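Farah Saragih
Workroom gallery: sorting the haberdashery and desk drawers

Updated July 28, 2026

The workroom at the back of the Yeoman Street shop has two benches, a cutting table and a bank of drawers that came with the lease. Since June I have been emptying the drawers one at a time, sorting what was in them and putting back what is worth keeping. The entries on this page follow the order of the drawers, from the top down. Most have a line or two. A few have more where someone has emailed to ask about an item.

Click on a heading to go to the stock list for that drawer. Drawers that have not been sorted yet are not on the page.

Drawer 1: Tape and ribbon

Cotton tape, bias binding and grosgrain. The reels were stored on their sides and several had unwound into each other. They now stand upright on dowels. Short ends under 13 cm went into the scrap tin.

Drawer 2: Buttons

Sorted by colour first and then by size. Shirt buttons are in the jars with the Jimex lids, coat buttons in the flat tins. Odd buttons are in a paper bag at the front and anyone who comes to the Saturday table can take what they like.

Drawer 3: Thread

Polyester at the left, cotton at the right, and the heavy upholstery thread in its own box. The oldest cotton snapped when pulled and was thrown out. The Vovura cones are too tall for the drawer and have moved to the shelf over the cutting table.

Drawer 4: Elastic bands

The drawer held a bag of 600 plain office bands and a smaller number of coloured ones that I use for holding pattern pieces in rolls. Plain bands that had gone sticky or cracked were thrown out. The coloured ones are kept apart because they are flatter and do not mark the paper.

I use shaped trays for small things on the bench, as they stop bands and clips from ending up on the floor. A black band and a bright blue one, crossing over each other in the recess of a tan tray with rounded edges:
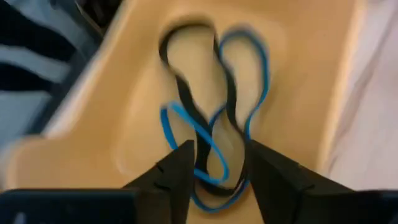

Drawer 5: Clips and pins

Bulldog clips, quilting clips and three sizes of safety pin. Glass-headed pins are in the magnetic dish on the bench and do not go back in the drawer. Bent pins are in a jar with a screw lid for the metal bin.

Drawer 6: Chalk and markers

Tailor's chalk in white, yellow and blue. The broken pieces still work and are in a matchbox. Of the Zison fabric pens, 5 were dry and have been replaced. Test any pen on an offcut before using it on a customer's cloth.

Drawer 7: Cord and string

Piping cord, blind cord and parcel string, each wound in a figure eight and tied at the centre. Winding it that way takes longer than a ball but it comes off without twisting. The green garden twine has gone home with me.

Drawer 8: Paper goods

Pattern envelopes, swing tags and the old order books. The order books go back further than I expected and I am keeping them. The centre pages of one have been used for sums in pencil. If your family had curtains or coats made at the shop, you are welcome to come in and look through them.

Still to do

The bottom row of drawers is the deepest and holds mostly zips and offcuts. I will add each drawer to the page when it is finished.

Spare items

Surplus tape, buttons and plain bands are in the basket by the door, free to take. Larger quantities can be put aside for schools and sewing groups. Please write to the shop with what you need and when you can collect it.

Text and pictures by Farah Saragih. Please ask before using them elsewhere.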